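Filed under: Home Life / Small Spaces / Conversations

Sorting It Out With Jocelyn Dumlao

Jocelyn Dumlao has been putting other people's toys away for 15 years, and she has opinions about lids.

"A lid is where tidying goes to die," she says over coffee at her kitchen table in Gatthorpe. "A kid will put a brick in a bin. A kid will not lift a lid, put a brick in a bin and close the lid. I wouldn't either."

She started out minding her sister's two boys, then ran the playroom at the Russo Street library, where she inherited a closet of bricks in what she calls "one big soup." Her predecessor, Kenneth Mangubat, had labeled it Miscellaneous. She still brings this up.

Her own method is almost insultingly plain. One open bin, a few compartments, one color to each. Blue goes with blue, red with red, and the yellow-green ones get a home too, although every family she visits wants to argue about whether they're yellow or green.

"I tell them to pick one and move on with their lives." 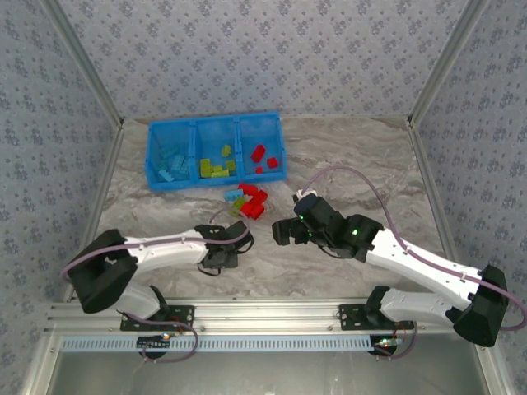 The last few on the floor

Ask her about the stragglers and she sighs. A bin can be nicely filled, three colors in three compartments, and there will still be a little heap in front of it, mostly red.

"Why is it always red? I had a father, Gerardo, swear to me his daughter was saving them for last. Maybe. I think she'd gone to get a snack."

She doesn't sort by size. She tried it once, with 7 trays, and describes the experience as "a second job." Flat bricks, long bricks and the small ones that find your bare foot all go in together.

Does her own house look like this?

"My junk drawer has a battery in it from a phone I don't remember owning," she says. "Next question."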